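The Spare Room Arm: Build Gallery

Fadi Yammine and I have been building a tidying robot in the workshop we share with Haoran Du, who wanted the floor space for a lathe and has been gracious about it ever since March. The project is called Cituvix. The name took us one evening. The wiring took longer.

Only one picture is up so far, as the bench shots are still on Fadi's laptop and Fadi's laptop is in a mood. Until then, some notes on where things stand.

The plan is a single arm beside a bed, picking up whatever has been left on it. We work in simulation first, as a virtual arm can swing into a virtual wall at any speed it likes and the landlord never hears of it. The real mount is 70 pounds of steel plate and sits by the door, where it has met most of our shins.

Grasp planner, version 5. Versions one to four shared a strong belief that every object is a box. Raghda Chamoun rewrote the part that picks an approach angle and left a comment in the code that I won't repeat here.

The test room: a bed, a ball, a stuffed toy and a few smaller things, with the gripper coming straight down over an awkward gray one. 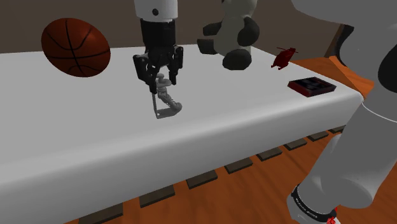
Why start with odd shapes when a cube would be easier? A planner tuned on cubes had to be mostly rewritten the last time we tried it - we'd like to do that job once.

Next up: the cable routing, plus Fadi's bench shots if the laptop recovers.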